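**MEDIA RELEASE**
4 June 2021

# Drilside opens its doors, puts out the good tablecloth

Drilside will hold its first public open day at the Meredith workshop this February, and visitors are asked to bring their curiosity and leave their lunch in the car. Anything edible left on a bench tends to be treated as test material.

The main event is a session on fruit handling, run by Maya Twal from the Funano project. Funano is a small program with a modest-sounding goal: teaching machines to pick up things that bruise. Metal brackets and cardboard cartons were sorted out years ago. A ripe plum has been holding out.

"People come in expecting a giant arm throwing car doors about," Ms Twal said. "We show them a mandarin. There's usually a pause, and then they start asking very good questions."

Visitors will be able to try the hand-held grippers for themselves, one in each hand, in groups of five. Sessions run for 20 minutes, and staff will be nearby to offer advice and retrieve anything that rolls.

Hand-held grippers and citrus, on the Funano table:

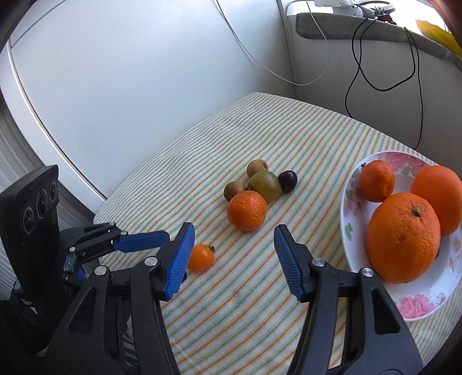
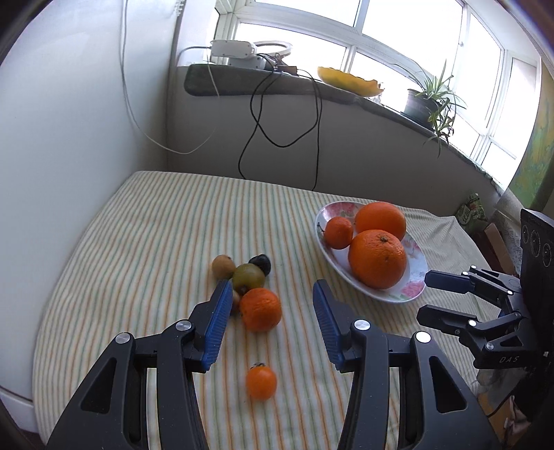
## What else is on

Berwyn Price will lead a walk through the main workshop, including the Gridon sorting line, which will be running at a fraction of its normal speed so that people can see what it's doing. Mr Price has promised to keep the talk to 40 minutes. Colleagues who have heard the talk suggest wearing comfortable shoes.

"I'd like people to see how much of this job is fiddling," Mr Price said. "We change the grip a bit, we try again, we have a cup of tea. If you've ever tried to get the last olive out of a jar, you're most of the way to understanding the field."

There will also be a question table for school students – and for their parents, who generally have more questions and are shyer about them.

## Getting in

Entry is free but places are capped at 1,000 across the day. The gripper sessions need a separate booking, made at the front desk on arrival. Children are welcome with an adult. Closed shoes are required in the main workshop, and prams can be left at reception.

Tea, coffee and biscuits will be served in the foyer. Fruit will be available too, from a separate bowl.

**Media enquiries:** Maya Twal, Funano project, care of Drilside, Meredith. Interviews and filming can be arranged before the open day.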